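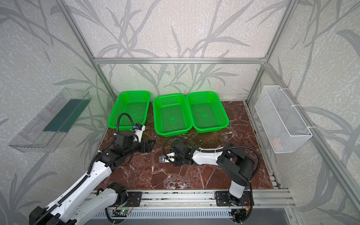
Workshop notebook, sorting bench
28th January

Baskets are in. Three of the green ones, set along the back, nothing in them yet. I put them out before coffee so that Elfriede could see the layout before she left for Grønli, and she was fine with it apart from the left one, which she thinks should sit square to the wall. I have left it at an angle for now. It is slightly larger than the other two, and turned like that it is easier to reach into from the front. We can argue about it when she is back.

Reason for the change, for anyone reading this later: the old cardboard bins from Curnau had gone soft at the corners and the small parts were working their way under the bottom flaps. We lost most of a bag of spacers that way in July and found them when the bins were thrown out. The green baskets have a grid bottom, so anything smaller than the holes will drop through to the floor. That rules them out for washers and the short pins. Those stay in the lidded tubs on the shelf next door until we have liners.

Liners: asked Fornutel for a price on 144 pieces, cut to fit, two sizes. They want the inside measurements at the bottom, and I had only taken them at the rim. The walls may not be straight all the way down, so I will measure again with the steel rule and send both sets of numbers. No order until Elfriede has signed it off.

Middle and right baskets are standing too close together. The rims are nearly touching, and when I lifted the right one out this morning it caught the edge of the middle one and dragged it along. Move the right one over by a thumb's width and mark the position with tape. Use the paper tape. The cloth kind left glue on the marble pattern last time and it took solvent and most of an afternoon to get it off, and there is still a dull patch if you know where to look.

On the floor generally – I still like it. The brown with the white veins hides dust better than the plain gray we had before, which is good for looks and bad for cleaning, since you have to wipe it on trust. White parts show up well on it. Clear parts are difficult, and a piece of clear film is easy to miss altogether. Wipe down with a damp cloth at the end of each day, back to front, baskets out first. Don't just push them aside.

Wallpaper: the leaf print stays. Plosasico offered a plain white roll to replace it and I said no thanks. The seams on ours are holding and I don't want to strip the walls again this winter. If it does start to lift behind the clear tray, put a note in here before gluing anything.

Clear tray on the left wall: it is mounted at an angle and I have stopped trying to get it level. Long and shallow, so it will do for labels and flat things, but nothing round. Don't load it until I have checked the fixings.

White wire basket on the right wall: held on with cable ties. They are fine for light pieces. I tried it with a bag of sample blocks yesterday and the whole basket leaned forward, so no blocks. If we want to keep anything heavier there it needs proper hooks. The small pink piece near the bottom of it can stay where it is for the moment. I will ask Elfriede which set it goes with.

Labels for the green baskets. First idea was to color code them, but they are all the same green, so that would mean tags. Second idea is plain words on card, tied to the front wall through the grid: KEEP, CHECK, RETURN. I prefer this one. Large letters, black marker, no abbreviations. Left basket to be KEEP as it has the most room.

The main job once that is done is the mixed box from the Grønli delivery, 4000 pieces according to the slip. I don't intend to verify that. Start with the white pieces and leave the clear ones for last, under the good lamp.

To do:
Bottom measurements to Fornutel
Shift right basket, paper tape on the corners
Cards and string
Check fixings on the clear tray
Look for hooks in the Curnau cabinet, second drawer
Ask Elfriede about the pink piece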